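Holzarbeitsplatte ölen: So mache ich das seit Jahren

Stand: 30.08.2025

Meine erste Arbeitsplatte habe ich mit Olivenöl eingerieben. Ja, ich weiß. Nach zwei Monaten roch die halbe Küche ranzig, und meine Tante Hildegard Brinkmann hat mir beim Sonntagskaffee wortlos eine Dose Leinölfirnis auf den Tisch gestellt. Seitdem habe ich einiges ausprobiert, und weil mich ständig Leute danach fragen (hallo Pascal!), schreibe ich es jetzt mal ordentlich auf.

Es geht um massives Holz, also Platten aus verleimten Stäben, egal ob Buche, Eiche oder Ahorn. Bei furnierten Platten bitte nicht so schleifen wie unten beschrieben, da seid ihr schneller durch, als ihr gucken könnt.

Was ihr braucht

Schleifpapier in 120, 180 und 240
einen Schleifklotz oder einen Exzenterschleifer
Hartöl oder Leinölfirnis, lebensmittelecht
fusselfreie Baumwolllappen, alte T-Shirts gehen wunderbar
einen Staubsauger mit Bürstenaufsatz
Handschuhe

Für meine Platte reichen 300 ml Öl für zwei Durchgänge locker. Ich nehme seit dem letzten Mal das Hartöl von Terau, vorher hatte ich eins von Bedoya, das war auch gut, roch mir aber zu streng nach Orange.

Schritt 1: Freiräumen und saubermachen

Alles runter, auch die Kaffeemaschine! Ich wische mit lauwarmem Wasser und einem kleinen Spritzer Spülmittel, danach noch einmal mit klarem Wasser. Fettflecken neben dem Herd gehen mit etwas Natron ganz gut weg. Dann muss das Holz durchtrocknen, am besten über Nacht. Ich habe es einmal nach drei Stunden versucht und mir beim Schleifen nur das Papier zugesetzt.

Schritt 2: Schleifen

Immer in Richtung der Maserung, auch wenn es quer bequemer wäre. Erst 120, aber nur, wenn die Platte wirklich Kratzer oder graue Stellen hat, sonst gleich mit 180 anfangen. Mit dem Exzenter bitte nicht drücken, das Gewicht der Maschine genügt. Zwischendurch absaugen und mit der flachen Hand drüberfahren - die Finger merken Riefen viel eher als die Augen. 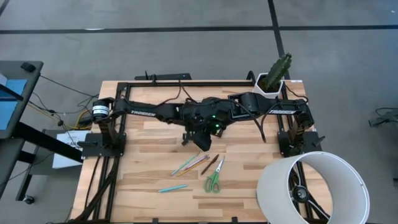
Wer es besonders glatt mag, wischt nach dem 180er einmal nebelfeucht über die Fläche. Die Fasern stellen sich dann auf, und nach dem Trocknen nimmt man sie mit dem 240er weg. Feiner würde ich nicht schleifen, sonst zieht das Öl schlechter ein.

Schritt 3: Die erste Schicht

Das Öl gut aufrühren, einen Klecks auf den Lappen und dünn verteilen. Dünn! Mein häufigster Fehler war, dass ich es zu gut gemeint habe, und dann klebt die Küche tagelang. Nach 20 Minuten schaue ich nach: Matte Stellen bekommen noch etwas nach, glänzende Pfützen nehme ich mit einem trockenen Lappen ab. Die Stirnkanten und den Ausschnitt rund um die Spüle nicht vergessen, dort saugt das Holz am meisten und dort kriecht auch das Wasser rein.

Schritt 4: Trocknen, Zwischenschliff, noch mal

Einen Tag warten, Fenster auf Kipp. Dann ganz leicht mit 240 drüber, absaugen und die zweite Schicht genauso auftragen wie die erste. Bei neuen Platten mache ich noch eine dritte.

Wichtig: Die Öllappen niemals zusammengeknüllt in den Müll werfen, die können sich von selbst entzünden! Ich lege sie in ein Schraubglas mit Wasser und mache den Deckel drauf. Ausgebreitet draußen trocknen lassen geht auch.

Wie oft?

Bei mir einmal im Jahr, meistens im Januar, wenn der Weihnachtsbackwahnsinn vorbei ist. Zum Testen ein paar Tropfen Wasser auf die Platte geben: Perlen sie ab, ist alles gut. Ziehen sie ein und hinterlassen dunkle Flecken, ist wieder Öl dran. Direkt neben der Spüle öle ich auch mal zwischendurch nach, das dauert fünf Minuten.

Und schwarze Ränder von nassen Töpfen? Die sitzen bei Eiche leider tief. Mit Kleesalz kriegt man sie oft raus, das ist aber giftig und braucht einen eigenen Beitrag.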